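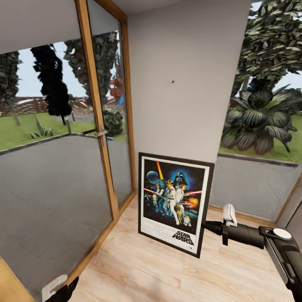
Mumo Framing and Hanging Group

Forums > Walls and Fixings > Heavy Frames

Wire or two D-rings for a framed movie poster on plasterboard?

Posted by Vesna Kos, 4 September 2021

I have a full-size Star Wars poster in a black frame with a white border. It is going on a stud wall that was put up when the flat was divided. The board is standard plasterboard, single layer. I have a stud finder but it gives a different answer every pass, and I don't trust it near the light switch.

The frame weighs 4 kg on a bathroom scale (weighed holding it, then without it). It came with a wire across the back and no fixings. The last frame I hung on a wire would not stay level. Every time the door closed it moved a little, and by November it was visibly off.

Should I keep the wire and use one hook, or take it off and use two fixings? And do I need to hit a stud at this weight? The shop suggested Prokier self-drive anchors but the pack doesn't say what board thickness they are for.

riedl_owner

Two fixings. Take the wire off.

A wire puts an inward pull on both sides of the frame, and the flatter the wire, the higher the pull. On a wide frame with thin side rails this can open the corner joints over a few years. It also lets the frame turn around the hook, so it drifts every time the wall is knocked or a door shuts.

Screw a D-ring to each side rail, a quarter of the way down from the top. Both must be the same distance from the top edge. Measure from the outside of the frame, not from the glazing. Drill a pilot hole first or the rail may split, and check that the screw is shorter than the rail is deep.

For the wall, do this:

Run a strip of masking tape across the back of the frame, over both D-rings. Mark the point where each ring will bear on its screw. Move the tape to the wall, set it level with a spirit level, and drill through the marks. This avoids measuring twice. If the holes still end up slightly off, put a turn of tape around the lower screw until the frame reads level.

You do not need a stud for 4 kg. Any decent plasterboard anchor will hold that on sound board, but read the rating for your thickness and treat it as a maximum for the pair. If the pack does not give a thickness, buy a different pack. I use the Hornetti metal ones, size 11 in their chart. I would not reuse a hole that an anchor has spun in. Move over and fill the old one.

Stick a felt pad on each bottom corner – it keeps the frame off the paint and lets some air behind it.

tbar

just use the sticky strips, had mine up 2 years no problem. clean the wall first

riedl_owner

Strips are fine on smooth, well-bonded paint. On a newer partition the paint is often straight onto the joint compound with no primer, and it comes away in a sheet with the strip attached. Test a coin-sized patch with strong tape before relying on them. Also check whether the weight printed on the pack is per pair or for the whole pack.

Vesna Kos

Thanks. Tape test took the paint off down to the paper, so no strips. Going with D-rings and metal anchors. The side rails are narrow, so I will need shorter screws than the ones supplied with the rings.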